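Yoghurt is back! Ilze Toom and I set our first batch of the new year overnight, 333 jars of it, and it came out so thick the spoon stood up on its own. We've switched to the Zariņš culture, which is milder and a bit slower to set, so it was well past midnight before we got to bed (worth it, though!).

The honey one is my favourite, and Ruairi swears by the plain with stewed plums.

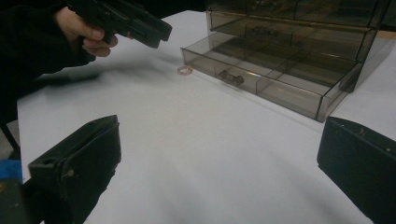
Jars are 900 grams and will be in the farm shop fridge from January 11, 2025. Bring your empties back, lids too please, and we'll have the rhubarb flavour ready in March.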